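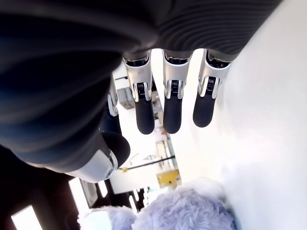
I've been trying to learn more about how hands are put together, mostly because I draw them badly. 

The springs were what I noticed first. They are small black coils, tightly wound, set into slots in the silver knuckle housings with a thin plate either side. The fingertips are plain by comparison, black and rounded like capsules. I drew those in two minutes and then spent 38 on a single knuckle.

I used a soft Grirkano pencil for the palm, as it's a big dark matt curve and there isn't much to do except shade it slowly. The fine ridges towards the top I left until last. They bend as they go across, and mine came out too straight - I rubbed them out twice and the paper has gone a bit furry there.

Yichen Lu says I make every finger the same length, and she's right. The end one stops slightly higher and leans in a little. I'll do another page in March with a harder pencil and start from that side.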